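October
Ollavora Stone Care – Owner's Guide, Section 7

Sealing a marble top

Read this section through before you open the sealer. It covers first sealing and yearly resealing of marble tops.

1. Clear the area you plan to seal and wipe it with a damp cloth. Do not use vinegar or any bathroom cleaner.
2. Let the stone dry overnight. Sealer will not soak into damp stone.
3. Put a few drops of water near a corner and wait 15 minutes. If the stone darkens, it needs sealing.

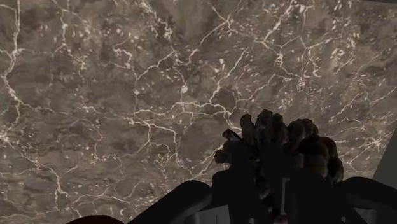
A customer in Bistmont wrote to ask whether a top that passes the water test should be sealed anyway. It should not. Extra sealer stays on the surface and dries cloudy.

4. Open a window. Shake the can of Brirko 584 and pour a small amount onto a lint-free pad.
5. Wipe on a thin, even coat, working toward yourself.

CAUTION: Keep sealer away from open flame. Wear gloves.

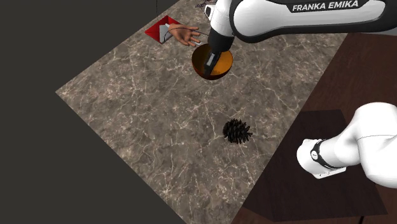

One reader reports that two thin coats held up better than a single heavy one, and we agree – leave 2 hours between them.

6. Buff off what is left on the surface with a dry cloth before it turns tacky.

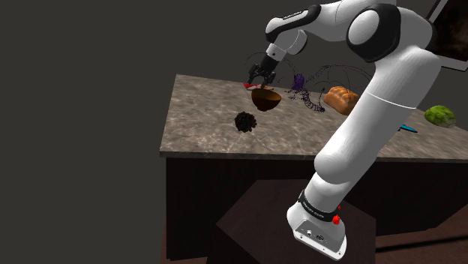 Sealer haze is easiest to remove on the same day. Dampen a pad with a little fresh sealer, rub the dull spot, and buff at once. On gray-beige marble with darker veins, such as this top, look across the surface from a low angle to find spots you missed.

NOTE: Derkach paste wax is not a sealer and should not be used under one.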